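Vurdale Residents' Association
Minutes of the September general meeting 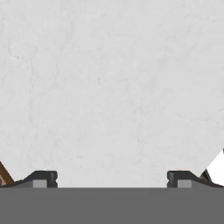
Pale gray surface with fine darker veining (item 4, counter for the hall kitchen).

Present: Marianna Wilczyńska (chair), Selim Işık (minutes), Nazmiye Bozkurt, Alper Tuncer, Ertuğrul Erdem, and members as signed on the sheet by the door.

The chair opened the meeting at 7:05 p.m.

1. Minutes of the last meeting

Accepted with one correction. Under "Parking," the sentence saying the lower lot would be closed on market mornings should have said the upper lot. Selim will fix the posted copy.

2. Matters arising

The streetlight at the foot of the steps is working again. The town has not replied to our letter on the drain outside the bakery. Alper will call the public works desk and ask for a name.

The lost property box has been moved to the coat room. Two umbrellas and a child's raincoat were claimed. Anything left by the next meeting goes to the thrift store.

3. Money

Nazmiye went through the account. The hall fund stands at $3,000 after the summer rentals were paid in. The electric bill came to $155, lower than the same bill last year. One deposit from a July booking still has to be returned, and she is waiting on a mailing address.

A member asked whether the hall rate should go up. Nazmiye would prefer to wait until the kitchen work is finished and then look at it. No vote was taken.

4. Hall kitchen

This took up most of the evening.

The present counter has swollen at the sink end and the drawer beneath it no longer shuts. The health inspector mentioned it on her last visit but did not write it up. It was agreed last spring to replace the counter and leave the cabinets as they are, apart from that drawer.

Ertuğrul had asked two suppliers for prices. Ploseo would supply and fit a plain laminate top. Fundow would supply a light marble-look top, cut to size, with fitting charged separately. He passed around a sample from each. The Fundow quote does not include removal of the old counter and the Ploseo quote does.

Points raised:

Several members liked the lighter color, as the kitchen has one small window and faces north. Others thought a pale top would show coffee and beet stains after every supper. Ertuğrul had left beet juice on the Fundow sample overnight and it wiped off with dish soap. He had not tried turmeric.

Alper asked if the sink cutout was in the price. In both cases it is, provided we keep the same size sink. The faucet is a separate matter and he would like it replaced while the water is off anyway. Nazmiye asked for a price before anyone agreed to that.

Mrs. Bozkurt's sister, who runs the senior lunch, sent a note asking that the counter not be made any higher. The height will stay the same.

There was a longer discussion on whether to do the work ourselves. Alper has fitted counters before and offered to do it with one helper. Marianna was concerned about insurance and about who would be called if the seam opened up. Alper said there would be no seam on the short side. It was left that the supplier does the fitting.

Motion (Erdem, seconded Tuncer): to accept the Fundow top, with fitting by the supplier, on condition that the full cost including removal of the old counter is given in writing first. Carried, with two against.

Selim asked that the objections be noted. They were to the cost of fitting and to the color.

The kitchen will be closed while the work is done. Groups with bookings will be told and can use the hall without the kitchen at the lower rate. The senior lunch will move to the church basement if the dates clash.

5. Book sale

The sale brought in $349. Cookbooks and children's books went quickly. Encyclopedias did not sell at any price and will not be accepted next time. The leftover boxes are under the stage and need to be out before the fire inspection. Ertuğrul has a van.

It was suggested that the sale start an hour earlier, as people were waiting on the steps before the doors opened. Agreed.

6. Footpath behind the school

The brambles have grown across the path again near the second gate. The school says the strip belongs to the town and the town says it belongs to the school. Marianna will look for the old survey map, which used to hang in the office. In the meantime members are asked not to cut anything past the fence line.

7. Any other business

The piano needs tuning before the winter concert. Nazmiye will book the same man as last year.

The key for the side door is missing from the hook. Whoever has it should put it back.

A request to keep bees on the bank behind the hall was put off to the next meeting so the neighbors can be asked.

Actions

Alper: call public works on the drain; price for a kitchen faucet.
Ertuğrul: written cost from Fundow; clear book boxes.
Marianna: survey map; letter to groups with bookings.
Nazmiye: return July deposit; piano tuner.
Selim: correct the posted minutes; put up a notice on the side door key.

The meeting closed at 9:10 p.m.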